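Home | Tickets | Queue | Knowledge base | Log out

Print this ticket | E-mail this ticket

Certhorpe Help Desk — Brusater project
Opened: October 19, 2023
Subject: Success rate drops on the cube-to-plate task after retraining
Status: Open

Hi again! So I retrained the policy on the full set of 368 demos (the old one only had the August batch) and I expected a nice little bump. Nope. On the old checkpoint I was getting 86 percent on "put the cube on the plate", and the new one keeps heading for the wrong cube when there are 2 of them out. It grasps fine, it just picks whichever cube sits closer to the gripper and ignores the color word in the prompt.

What I've tried so far:

Reran with 3 different seeds — same behavior every time.

Swapped the plates and left the cubes alone. No change, so I don't think the plate matters.

Went back to the old language encoder weights from Jimport. This helped a bit! It still grabs the near cube, but it hesitates first (you can see the wobble in the joint plots).

My best guess is that the newer demos nearly always have the target cube nearest the arm, so the policy learned distance and skipped the words. The Ait Brahim loader also shuffles by episode and not by prompt, and I'd love for somebody to check whether that makes it worse.

Next up I'm balancing the cube positions and training again overnight. Please leave the ticket open, I'll add the numbers when I have them.

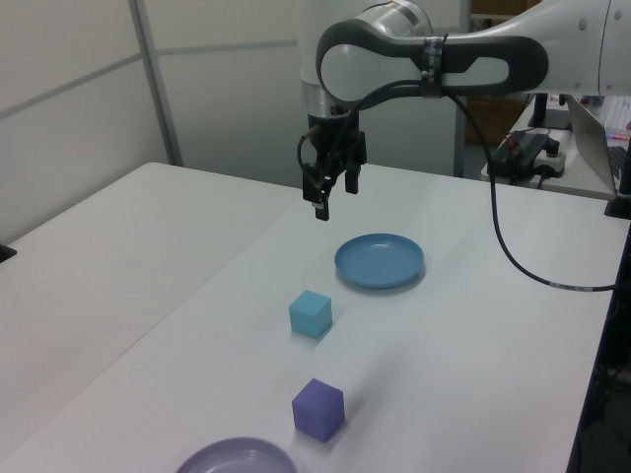 Oh, and if anyone has the old config file with the prompt dropout setting, could you attach it? Mine got overwritten when I updated.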